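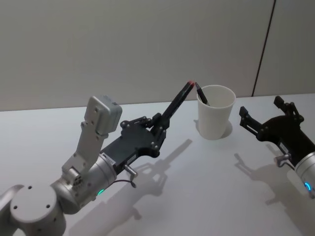

Heiðrún Holst wrote to me that a plain paper cup is still the best pen holder she knows, and that every drawer she ever sorted ended with one on the table. I do agree, Heiðrún! My Stedar tray has 12 little slots and I love it dearly, but the markers never seem to go back in it -- a cup just stands there, ready for them.

So this page of my desk-tidying gallery goes to cups and markers, with the trays and boxes (all 19 of them, goodness) waiting on the next one.
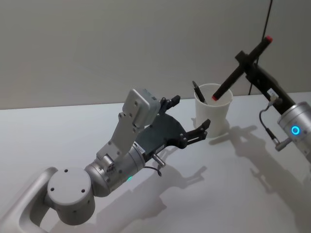 White paper cup, one pen leaning to the left, and the marker with the red cap.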